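Orkero Clothing Exchange: sorting room check
October 18, 2024. Checked by Faustino Espinoza

Fire exit clear: yes, and thank you to whoever moved the rails.
Extinguisher tag in date: yes, next due February.
Belts and cords kept off the floor: mostly, do keep at it please! 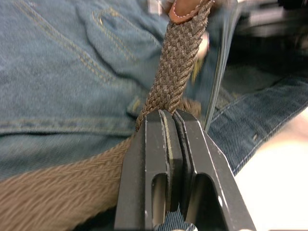

Kettle lead: still a little frayed near the plug, so I've taken it away and Amado Sarmiento will bring us a new one (bless him).
Step stool: all 4 feet sound.
Pockets checked for pins and coins before pressing: yes, a lovely careful job.

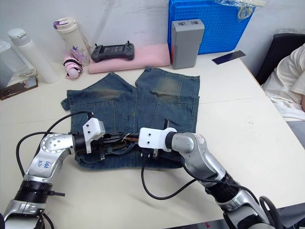

Denim shorts laid flat on the white table.

First aid box: plasters low, please reorder.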